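Drinia Opens Two-Arm Folding Station at Cendesik Garment Care Site, Keeps Full Crew

Company says hand folders will move to inspection, repair and station setup as automated work is phased in by April

FOR IMMEDIATE RELEASE

CENDESIK — Drinia, the garment care and returns company, today announced the start of automated folding at its Cendesik site. A two-arm station, supplied by Rallby and running on Modise scheduling software, will take on plain garments first. T-shirts, undershirts, sweatshirts. Nothing with buttons for now.

No jobs are being cut. The 247 people who work at Cendesik stay at 247, and the company has put that in writing to all crews. What changes is who does what, and for how long at a stretch.

Folding has been the job most people at the site want to rotate out of. It's standing work, same motion all shift, wrists and shoulders. A hand folder on returns gets through 300 pieces in a shift, and on heavy days more. Under the new plan no one folds by hand for longer than 2 hours before switching to another task.

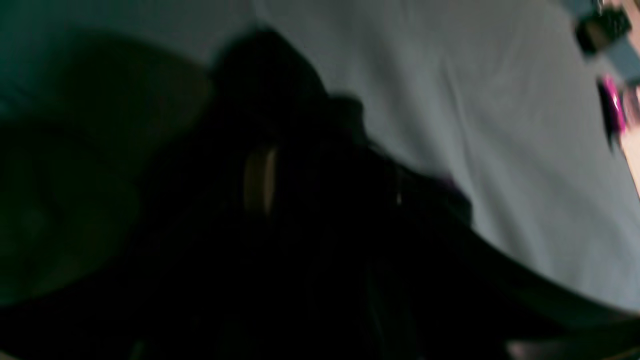

Close-up from the Cendesik folding station, with pale creased cloth behind the dark foreground. Photo: Drinia

Why start small

The station is on one table. That was on purpose. Drinia looked at a full line and decided against it for the first phase, as a line would have meant closing part of the floor and moving people before anyone knew what the work would look like. One table can be stopped, changed and started again in the same morning.

It also means the people who fold for a living get a say. Four lead folders were released from the floor to work with Rallby's engineers on the setup. They chose the first garments and set the standard for what counts as a good fold — sleeves in, collar flat, print protected. They can reject anything the station puts out, and no supervisor sign-off is needed to do it.

"We had engineers who knew arms and folders who knew shirts," said a Drinia spokesperson. "Both groups had to do some explaining. The folders did most of it."

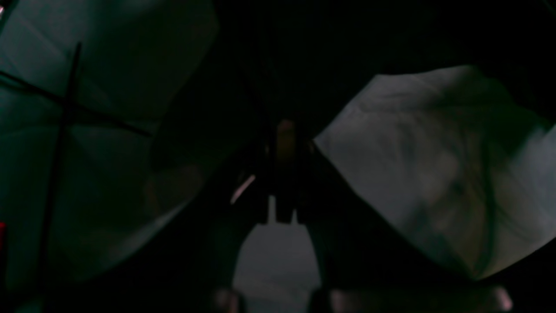
Fabric is the hard part, and it's where the folding crew's experience has counted most. A box has the same shape every time it comes down the belt. A shirt doesn't. It bunches and slides, and a cotton knit behaves nothing like a poly blend. Close in at the gripper, the pale sheet in the picture, which may be fabric, is all soft wrinkles and folds, with an uneven upper edge that curls over at the top, and with a garment the station has to find a place to take hold in the middle of that. Crew members wrote down how they do it by hand, things like where to pinch and when to let go, and those notes are now part of the working instructions. Three pages of them so far.

The first phase covers 1,000 garments, all checked by a person afterwards. Rejects go back to the hand tables and the reason is logged in Modise. The log is open to everyone on shift, not just managment. Drinia will look at the results with the crews before deciding on a second station.

What changes for staff

Three kinds of work grow as hand folding shrinks.

Inspection. More eyes on stains, pulled seams, missing tags and wrong sizes. Inspectors will have more time per piece than today. Returns customers have asked for this and the site hasn't had the hours.

Repair. The mending bench goes from one shift to two. Sewing training is paid, done during working hours, and open to anyone with six months at the site.

Station operator. A new role, with a higher hourly rate. Operators lay out garments, watch the run, clear jams, change the cloth and do small fixes. No technical degree required. Rallby trains on site and the first group is drawn only from current folding staff.

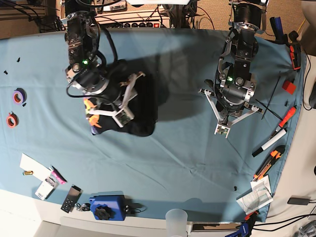 Operators will also keep their own bench. Drinia asked early on that small fixes stay with the crew and not wait on a service visit, so basic hand tools are part of the operator kit and tightening, taping and cable checks are part of the course. Anything bigger goes to Rallby. During any hands-on work the arms are powered down first, every time, and any employee can call a stop.

Shift start times stay as they are. Breaks stay as they are. The station does not set a pace for the hand tables and the two are not compared on any board or report — this was the most common question at the staff meetings and the company wants to be clear on it. Station data will not be used in individual performance reviews.

Employees who would rather keep folding can. Delicates, knits with trim, children's items and anything with buttons or zippers remain hand work for the forseeable future, and there is plenty of it.

What comes next

Operator training, first group: under way. Second group opens once the first is signed off. Sewing course sign-up sheets are in the break room and with shift leads. The full rotation plan takes effect in April.

Drinia's other sites are not part of this phase. No date has been set for them and none will be until the Cendesik crews have given feedback.

"Ask the person who has folded all week what should change and you get a short list, very fast," the spokesperson said. "We're working through that list. The station is one item on it. Better floor mats was another, those are already in."

About Drinia

Drinia cleans, inspects, repairs and repacks clothing for online stores and uniform services. The Cendesik site handles returns, repair and folding.

About Rallby

Rallby builds and supports two-arm workstations for light manual tasks.

About Modise

Modise is shift and task scheduling software used in warehouses and laundries.

Media contact

Drinia Press Office, Cendesik. Calls returned until 5 p.m. Site visits by appointment only, closed-toe shoes please.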